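Frequently Asked Questions: Saturday Crates from the Clullarholm Growing Room

Most of these questions reach us by email, usually on a Friday night, usually with a subject line of "quick one." We have put the answers in one place so that you can skip the email and we can skip the guilt. They cover the grapes, the tomatoes, the greens and radishes, and the wooden crates everything goes home in.

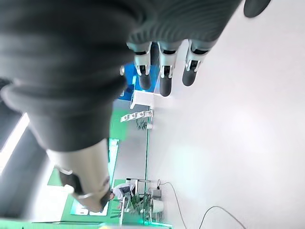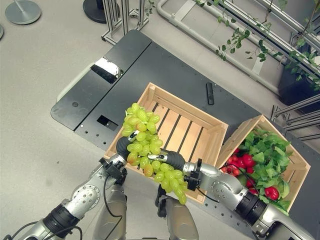
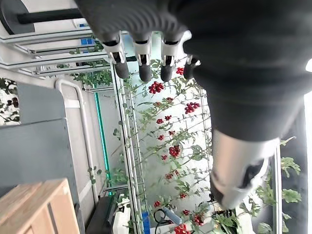
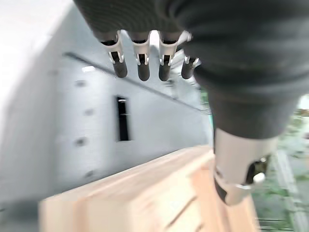 What comes in a crate?

Whatever is ready. In a good week that means a bunch of grapes, cherry tomatoes, radishes and more leafy greens than you planned for. You can't swap the greens for extra grapes. People have asked very nicely, and one person asked in verse.

Do you sell half crates?

Yes, and they come in the same size crate with less in it. We tried a smaller crate in February and customers used them for cats.

Do I have to give the crate back?

Please. We own 168 of them and there is a deposit, refunded when the crate comes home with all its slats. If you have turned yours into a bedside table, keep it, enjoy it, and consider the deposit spent on furniture.

Why is the wood unfinished?

Varnish and lettuce don't get along. Bare wood does pick up stains, so brush out the dirt, wipe it with a damp cloth and stand it on end somewhere airy. No dishwasher. We know somebody who got one into a dishwasher, and we still don't understand the geometry.

Are the tomatoes left on the stem?

We cut them by the cluster and leave it to you to pull them off. Keep them on the counter, out of the sun. Putting them in the fridge is legal but we would like you to think about it first.

My grapes arrived on top of everything else. Is that a mistake?

That's how they are supposed to ride. Greens can take a little squashing and a radish can take a lot. Grapes hold a grudge. Lift the bunch out with both hands when you unpack, and don't wash it until you're ready to eat.

Can I have the radishes without the leaves?

You can, by removing the leaves. They are good in soup, or wilted in a pan with garlic. Twist them off when you get home either way, or the radishes go soft by midweek.

What variety are the tomatoes?

Vorano, which is the name Pieter Van Wijk gave to the plants he has been saving seed from. He will explain how he chose it if you have an hour. He takes questions at the pickup counter until the line gets restless.

Where do I pick up?

At the side door of the Kuhlmann building in Comudbridge, Saturday from 9 a.m. until noon. The front door belongs to a dentist. They are patient people, but they have no vegetables.

What happens if I forget?

We hold your crate until 2 p.m. After that it goes to whoever is standing nearest. Send a friend if you're stuck; they need your name and your order number, and they should expect to carry something awkward.

Is there a waiting list?

There is. We pack for 441 households over a season, and spots open up when people move away or start gardens of their own. The gardeners tend to be back by August.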